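**Hand-held grippers, pads and pivots. February, started 14:10**

Lodell's note says the new pad strips "cure" the slipping. I'd like to see that before I sign for a whole box. The Plunow bench complained of slip with the old strips too, and half of that was slack in the linkage.

Did the plain one first, before the one with the camera on top.

- Old strips off, glue scraped with the plastic blade. Solvent left a smear last time, so no solvent.
- Pivot screws: one on the left side turned far too easily. Nipped it up. Thread lock is meant to hold these for 123 hours of use according to the Fitzsimmons sheet. I don't know who measured that or how, and I don't believe it.
- Worked the jaws 11 times by hand. Slight catch near closed, gone after backing the right outer screw off a hair. Could come back.
- New strips on, pressed, left under the clamp for 8 minutes. The sheet says longer. See if it matters.

## Grip check

Cutlery on the plaid cloth, same as the Vurnville lot use, so they can't say we tested on something easy. Chopsticks are the ones that show up bad pads. A fork will forgive nearly anything.

Jaws nearly shut just behind the chopsticks and spoons, blue strips facing each other across the gap. I want to know if they meet square when fully closed or touch at the tips first. Paper slip test to follow.

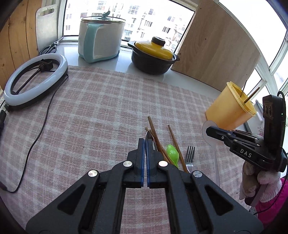

## Still open

- Paper slip between the pads, tip and root. If it drags at the tip only, the strips are on crooked and Lodell can stop blaming the rubber.
- Second gripper (DAS on the arm): same screws, same check. Don't touch the camera mount while you're in there, it's a pain to set again.
- Recheck that left pivot after 8 sessions. Paint a witness mark across the head first, otherwise we're guessing again.
- No order for more strips until the above is done.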